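A Gripper for Two Hands: Talking with Po-yen Yuen

December 23, 2018

The shared workshop in Trastdale has a drill press, two long benches and a rule that everybody sweeps before leaving. Po-yen Yuen has been a member there since he moved from Fostodbridge, and almost all of his evenings since February have gone to one project, a pair of hand-held grippers which he calls Skelberg. I met him when he was filing the edge of a printed part, and he asked if we could talk while he finished it.

I began with the question that I think most readers have. Why would a person hold a gripper in the hand, when the gripper is made for a robot?

"Because I don't have the arm yet," he said. "An arm costs money. But I can already learn how the fingers should close, how wide, how soft. I pick up the cup by myself, with the tool, and the tool records it. Later the arm can do what my hand did."

He did not begin with this idea. His first plan was a small arm on a table, and he worked on it for a whole winter at home. The shoulder joint was always too weak. He keeps that joint in a drawer and is a little fond of it, but he says he will not repair it.

The jaw is the part he likes best to talk about. It has the shape of a V, with thick and rounded rims, and he went through many versions before he was satisfied. The early ones were hard plastic and they dropped everything that was smooth. Then he tried a softer filament, which his printer did not like at all. "It was like to push a noodle through a keyhole," he told me. He had to print very slowly, and one pair of jaws took the whole night. The spool weighs 500 grams and he finished more of them than he wants to tell his wife.

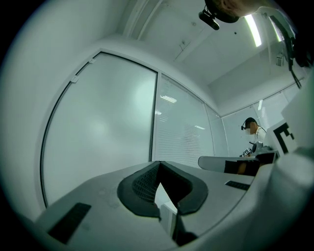

The other thing that took much time was the tracking. Each gripper carries printed black and white markers, so that a camera can find where it is and how it is turned. At first he printed them on glossy paper, and under the ceiling lights they were shining so much that the software lost them. Matte paper solved it in one evening. He was angry with himself, he said, because he had already spent many days looking for the error in the code.

For the recording he uses a program written by his friend Hung, whom he knows from an online forum and has met only once. The program saves one session as one folder. He has now 216 folders, and he admits that many of the first ones are useless.

"I was talking and moving at the same time, I was turning around to look at somebody," he said. "The data is full of me being not serious."

I asked what he would do differently. He put down the file and thought for quite a long moment.

"The cables. I planned the cable last, and it should be first. When the cable pulls on your wrist, you move in a strange way, and then the robot will learn the strange way too."

He would also use fewer kinds of screws. The current version needs three lengths, and each time he opens the body he mixes them up. A member at the next bench gave him a magnetic tray for it, and he uses it sometimes.

The files for version 2 are not public yet. He wants to write the assembly guide first, in English and in Chinese, and the English one goes slowly. For the arm he has put aside a little money, and he watches the prices of used ones. The part he was filing when I came was a new holder for the grip strip. It still did not fit when I left, and he was going back to the printer to see if the other one came out better.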